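Painting a small room white without hating it

Did our back room at Trestley last January. Two coats, one weekend, sore neck. Notes below before I forget them.

What you need

Tray, roller, 2 inch angled brush, masking tape, filler, old sheets. A pole for the ceiling – get a decent one, mine bent. Paint was Garnberg matt for the ceiling and their satin for the walls. Came to 50 all in, with 30 of that on the paint.

Step 1. Clear and wash

Everything out or into the middle. Sugar soap on the walls, rinse, let it dry overnight. Dont skip the rinse, it leaves a film and the paint slides around.

Step 2. Fill and sand

Fill the holes slightly proud, sand flush when hard. Wipe off the dust with a damp cloth. Check with a flashlight held sideways, you'll find more holes. Always more holes.

Step 3. Pick your white

Took me longest. Cool whites go gray in a north room, warm ones go yellow under lamps. Paint a big sheet of card and move it about for a day. All white can look a bit flat too, so leave one thing in wood. A pale panel on the back wall or a light floor is plenty.
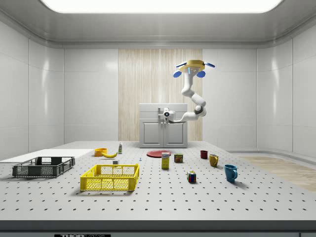
Step 4. Ceiling first

Cut in the edges, then roll toward the window. Keep a wet edge. Work in strips, dont go back over half dry bits or it goes patchy.

Step 5. Walls

Top to bottom, same idea. Four hours between coats, more if its damp. Pull the tape while the last coat is still a little tacky – slow, at an angle.

Wash the brush right away. Leftover paint goes in a jar, label on teh lid with the room and the color.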